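2020-05-17

The bed has been out of use as a bed since breakfast. I only meant to change the quilt, but then I moved one carrier bag to get at the corner and that was the morning gone. Everything I own that is too small to have a proper place had apparently agreed to meet on the blue blanket.

Boxes first, then bags, then whatever you call the rest. I have a system, copied off page 69 of the Skevden storage booklet, which says to handle each thing once. I handled most of them 5 times and put two back where they started.
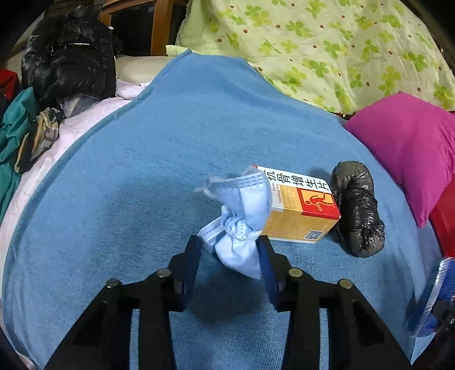
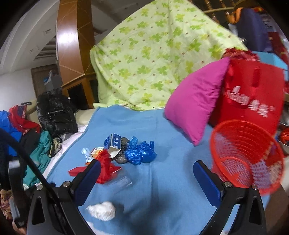

Blue blanket, sorting in progress.

The face mask had tied itself into a knot worthy of the navy and went in the bin. The bone tablets were next to it, Kanggu Zengsheng Pian in small red letters on the box, and those go in the drawer by the kettle, where I might remember them. The plastic bags are another matter. I keep bags inside bags, knotted, against some future shortage, and I'm not ready to discuss it.

Red mesh basket: staying, for odds and ends. Clover quilt: staying, heaped up at the headboard until I find the energy to fold it. I looked at the lidded boxes from Grondberg again – 219 for the set, which is a lot to pay to not see things.

Stopped at four for tea. The pink pillow is still on the bed and so is most of the rest. Must ring Brunton about the shelf brackets, and buy bin liners.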